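Kitchen Things, Part Four: Lunch and Its Accessories

Welcome back to the gallery that started as an inventory and lost its way. The Korness kitchen collection stands at 900 pieces, most of them living in the tall cupboards at Crichton and a few living wherever they were last put down. Earlier parts covered mugs, lids, and lids that fit none of the mugs. Part Four gets as far as the table.

Regular visitors have asked for more food and fewer colanders. Fair enough. There are no colanders on this page.

Ramil Baluyot picked the pictures and has opinions about trays, so trays got in. The cutting board was my choice. I like a board with a hand slot, which lets you hang it up afterward, or at least gives you the option of feeling bad about leaving it on the counter.

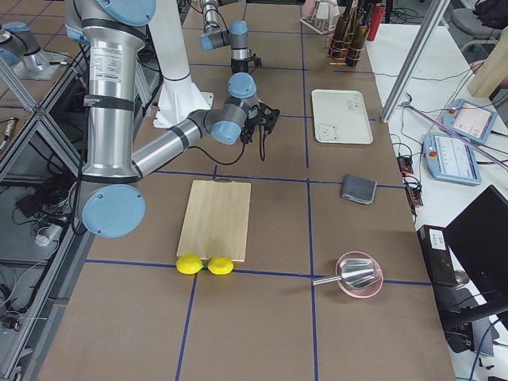

Two lemons keeping company with the cutting board. The pink bowl has the scoop. 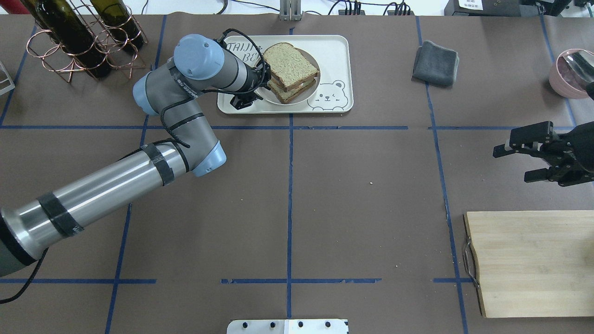
A sandwich on whole-grain bread, served on the bear. He is winking.

Korness Kitchen Collection, Table and Tray Section

Notes on the pieces

Lemons. Catalogued under "fruit, yellow," a heading they have to share with the bananas. People borrow lemons from the cupboard more than anything else we keep, and return them less. Please sign them out. The sheet is on the inside of the left-hand door, and the pen is on a string for reasons that will be obvious to anyone who remembers the previous pens.

Scoop. Long handle, metal, and a good deal more ambitious than the pink bowl it was put in. It belongs in drawer six with the ladles. If you find it in drawer four, you have found it where I usually find it.

Cutting board. Light wood, rectangular, nothing fancy. We also have a round one, which rolls, and which was going to be in Part Three until it rolled.

Bear tray. Ramil would like it known that the second picture shows the correct way to use a printed tray: the plate is already drawn on it, so the sandwich goes on the plate. He has seen sandwiches placed on the bear's face and would rather not discuss it. For my part I think a tray with a plate printed on it is a tray that doesn't trust you, but I was outvoted. The Bitach office ordered 20 trays last January, in several designs, and the bear was asked for so often that it now has its own shelf.

Bottles. Both pictures have dark glass bottles in the background, up in a rack, looking more expensive than the rest of lunch. Bottles are Part Five. I am told there is a lot to say about bottles.

Sandwich. The bread is whole-grain with a golden-brown crust. The filling is thin. We have had letters about thin fillings before and the section takes no position.

Finding the rest

The full archive holds 2,000 photographs and is arranged by cupboard – a system that made sense when there was one cupboard. Search by object name if you can. Searching "bowl" will take a while, so add a color. Searching "thing" brings up more than it should, and I am working through those.

Prints of any picture can be picked up at the Crichton front desk before 4 p.m. The Pasau room has the same set in a binder, minus the page with the gravy boats, which somebody has on loan. If it's you, there's no hurry, but we would like it before Part Five goes up.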